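Shoe stand notes, Thursday, after lunch

Pink slides again, and the little white two-tier stand. I want the pair sitting side by side on the top shelf, toes the same way, and I want it to look like something you'd leave by your own front door.
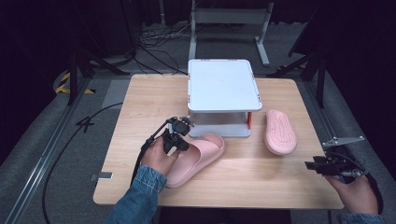 Ellery wrote in the margin of the last entry that slides should go on the lower level, soles down, and the top should be kept for shoes with laces, as a thick footbed takes up all the height and the pair ends up looking like two loaves of bread. Fair! I laughed at the loaves. But the lower level on this stand is pretty shallow, and I'd have to shove the straps under, so I'm sticking with the top for now.

The upside-down one is the one that eats my time. A slide is so wide across the strap that when you roll it over it wants to go past flat and end up on its side (the soft ones are worse, they sort of bounce). What I've been liking is to turn it over on the table first, get it straight, and only then lift it. Trying to flip it in the air and land it on the shelf in one go looks great about one time in who knows.

The raised edge on the top is small but it matters. If a heel catches it, the whole slide sits crooked and you have to go back. Come in a bit high, then down.

Table height is still 931 on the Samero sheet and I haven't touched it. The stand is listed at 600 grams, light enough to skate if you bump it, so I'd love some grippy dots for the feet. Rendunero has them in packs of 36, which is far too many, but they'll get used on the Fodurik trays.

To do: order dots, try Ellery's lower shelf idea at least once, dig out the sandals with the ankle strap. Those are going to be a pain.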